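Totcombe Water District
Hard Water: Frequently Asked Questions
Last revised 29 May 2023

Why is my water hard?
Most of the district's supply is drawn from the Skendcombe wellfield, where groundwater passes through limestone and picks up calcium and magnesium. The district disinfects the water but does not soften it. The remaining supply comes from the Luta reservoir and is moderately soft.

Is hard water a health concern?
No. Calcium and magnesium are ordinary parts of the diet, and there is no federal limit on hardness in drinking water. The effects are on plumbing, appliances and soap use.

How hard is the water in my zone?
Hardness is reported as milligrams per liter of calcium carbonate. To convert to grains per gallon, the unit printed on most softener controls, divide by 17.1. Zone values are listed on the back of the May bill. Addresses on Hajdu Road may receive either source depending on demand; set a softener there for the higher value.

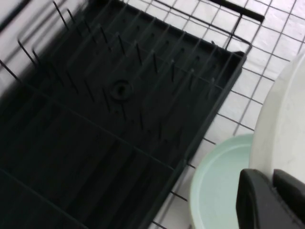 What is the white film left after water dries?
Mostly calcium carbonate. When water evaporates, the dissolved minerals stay behind as a thin deposit. Heating has a similar effect, and kettles and water heaters scale faster than cold lines do. The deposit dissolves in a mild acid such as white vinegar. Do not use vinegar on marble, limestone or other calcium-based stone, and never mix it with bleach.

Why are my glasses cloudy even after washing?
There are two possible causes. Scale comes off with vinegar. Etching is permanent wear in the glass surface and is more common with soft water and too much detergent. Wipe one glass with vinegar, rinse it and let it dry. If it clears, the cause was scale.
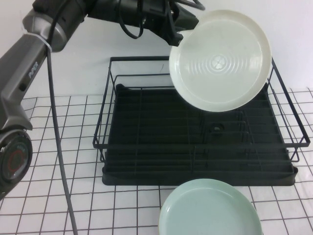 Should I install a softener?
That is the customer's decision. An ion exchange softener replaces calcium and magnesium with sodium and needs regular salt. Customers on a sodium-restricted diet should ask a doctor first, or leave the cold kitchen tap unsoftened. Outdoor faucets should also bypass the unit — softened water is poor for most garden soil.

How do I slow down scale at the sink?

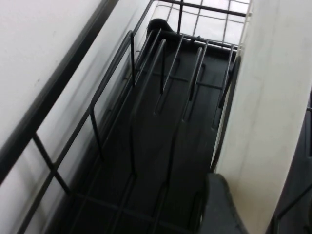 Evaporation is the main factor, so the aim is to leave less water standing on surfaces. Dry faucets and counters with a cloth after use. Items that drain in the open air will spot wherever drops collect, and a black wire dish rack shows the deposit sooner than a pale one would. Take removable parts to the sink, soak them in equal parts vinegar and water, and rinse well. Faucet aerators can be treated the same way.

Does a pitcher filter remove hardness?
Most carbon filters do not. They are designed to reduce chlorine taste and certain other substances. Some pitchers also contain an ion exchange resin, which lowers hardness until the resin is used up. Check the product data sheet.
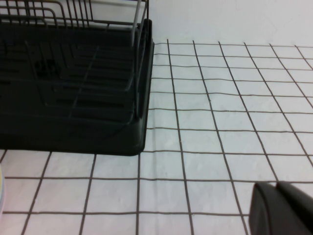 Does the district plan to soften the supply?
Not at present. A 2854-connection pilot was considered for the Skendcombe zone and deferred on cost. Sumeya Negash, district engineer, will present the updated estimate at a public meeting when it is complete.

Can I have my water tested?
Yes. The district tests hardness at the kitchen tap free of charge, once per account per year. Results are mailed within 7 working days. Contact Ibrahim Oyewole in Customer Service, extension 674, and have your account number ready.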